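Orkham Manipulation Club: Frequently Asked Questions

Joining | Sessions | Task rules | Data and scoring | Kit

Who can join?

Any student enrolled on a taught or research course may join. No earlier work with robots is needed. Members who have not done the safety induction may watch but may not hold a teach pendant. The induction takes one evening and is run by Gemma Marchetti.

Do I need to be able to program?

Not for the first term. New members start by guiding the arms through tasks by hand control and checking the recordings. Python is used from December onwards, when the teams begin training their own policies. A short course is offered before that point. It covers reading log files, plotting joint angles and little else.

What is the Stultis task set?

Stultis is our name for the set of household tasks used in the club's internal competition. It was written by Aitana Sotomayor and Iñaki Pastor. Tasks include stacking and unstacking cups, moving bowls between squares, and loading bread into a toaster. The toaster stays unplugged in all tasks. The full list is kept in the club folder and is at version 2.

How are teams formed?

Teams have three or four members. You may propose a team or be placed in one. A team must keep at least one inducted member at the table for the whole of its slot. There are 41 members this year, so some teams share an evening.

How long is a slot?

Ninety minutes, including set-up and clearing away. If the arms are not back in the rest position when the slot ends, the time is taken from your next booking. Bookings open at 6 pm and are made through the shared calendar. Swaps between teams are allowed if both teams note them in the calendar.

Why is the table marked with tape?

The tape squares are used to set start positions. Each task sheet names a square for each object, counted from the corner nearest the door. An object counts as placed when its whole base is inside the square. Touching the tape is a fault, and overlapping it is a miss.

Please do not relay tape yourself. If a strip has lifted, write the square number in the table log. Tài Đặng replaces the tape and the paper and repeats the position check afterwards. Moving a strip by even a few millimetres makes earlier runs hard to compare.

May we use our own objects?

Only in practice slots. Scored runs use the club set, which is light enough for the grippers and has been measured and weighed. Glass and filled containers are not allowed at any time.

What counts as one attempt?

An attempt starts when the operator calls "start" and ends when the arm is clear of all objects or the time limit is reached. Regrasping is allowed. A hand over the table during an attempt ends it. With nested cups, the number to be lifted is given on the task sheet, and lifting more or fewer is scored as a failed grasp.

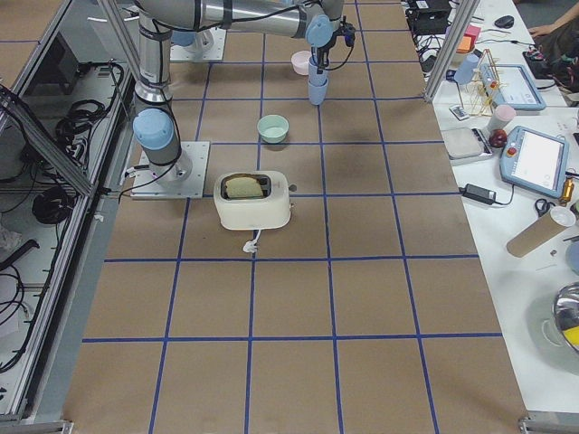
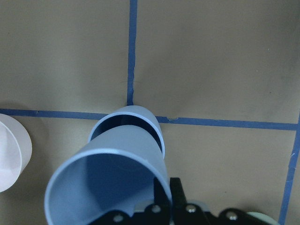
How many attempts have been recorded so far?

The archive holds 649 attempts, of which 361 have been checked and labelled. Unchecked attempts may be used for training but not quoted in a report. Each member is expected to label some of the backlog every term.

Can I take the recordings home?

Yes, if you have signed the data form. Copy them from the Ibarra server and leave the folder names alone, as the scoring script reads the task and team from them. Recordings that show a person's face must be reported to Demetrio Segura before they are copied.

What should I do if an arm stops with a fault?

Leave the arm where it is. Note the code shown on the pendant and call the inducted member. Do not clear the fault until the area around both arms has been checked. If the same code comes back, end the slot and log it.

Is there a fee?

No. Paper, tape and replacement gripper pads are paid for from the Clomovano student fund. Breakages in normal use are covered as well.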